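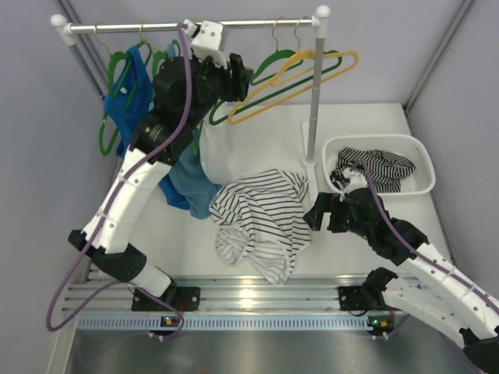 3.2 Where the shirts wait

I went into this part of the study thinking folding would be the messy bit, and I was wrong - hanging is where people really differ. We asked 45 households to keep a laundry diary through August, and 40 of them sent back something I could read (one came with a grocery list on the back, which I kept). Between them they logged 433 separate hanging sessions, most of them short and squeezed in before dinner.

Figure 2. Tabletop rack with green velvet hangers and a yellow one, and a white plastic basket. One blue top is on its hanger, and a blue shirt lies crumpled on the table.

The setup in Figure 2 is pretty much what I mean by a "half-done rack". Some hangers are in use, others are empty, and there's still a shirt on the table. I love this stage! It came up in diary after diary, and Pietrzak, who coded the entries with me, started marking it with a little h in the margin, so that became our label too.

Velvet hangers got their own pile of comments. People like that a wide neckline stays put on them, and they grumble that a T-shirt drags when you try to slide it on from the bottom. Over 20 diaries mentioned mixing hanger types on one bar, usually leftovers from an older set, and a few writers saved the odd-colored ones for things that needed ironing. I hadn't planned to code for hanger color at all, so we went back and added it - the counts are in Section 4, along with the ones for baskets.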